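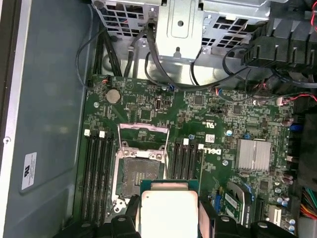
How far ahead can you plate a cold first course for 200? Two hours, if the plates are covered and the dressing stays off until the room is seated.

I wrote that on the inside cover of the notebook after tonight, so I'd have it next time a client asks. We plated at four for a six o'clock seating at Hernholm and everything held. The beets bled a little into the goat cheese on the first rack, the one we did before I switched the order. Cheese last from now on.

Up at 5:30. Picked up the bread from Komon, which was ready for once, and the fish from Moncrieff, which was not. Waited in the van and did the timing sheet again on the back of the invoice. The fish came out at ten past seven and it was good fish, so I let it go. The bill was $2,230 with the lemons and the ice. I had guessed lower when I priced the job in the spring and will have to eat the difference.

Gavin Rennie had the ovens at Hernholm figured out by the time I arrived. The left one runs hot at the back. He turned the potatoes twice and pulled the back pans early. We were short one hotel pan because it's still at the Morkska job from last week, under the lentils I told them to keep. Must call Monday and get it back, and the two long ladles.

Clotilde Rolland came through the kitchen at three to look at things. It was her party, for her parents, and she wanted the same menu we did for her cousin's wedding, down to the little mustard crackers. I had told her on the phone that the wedding was in June and the tomatoes wouldn't be the same, and she said fine, and then today she asked about the tomatoes. I gave her one of the roasted ones on a cracker. She ate it standing up and asked if there would be enough. There was.

Service was 9 minutes behind on the main because the toasts ran long. I held the fish in the pans with the lids cracked. Gavin thought we should have waited to put the last two trays in, and he was right. The far tables got theirs a bit dry, though no plates came back with much on them. The potatoes were the best thing on the menu.

Leftovers: one tray of potatoes, half a tray of beans, a lot of bread. Too much bread. I always order for the people who eat four rolls and then there are only a few of them. Sent the potatoes home with the servers and kept the beans for our lunch.

Left Hernholm at eleven. Washed the van mats in the dark because the ice had leaked and I didn't want the smell. My feet hurt. The black shoes are finished and I need to buy another pair before the next big one.

To do: thank-you note and final bill to Clotilde, pan and ladles, shoes, reprice the fish menu. Ask Komon for fewer rolls.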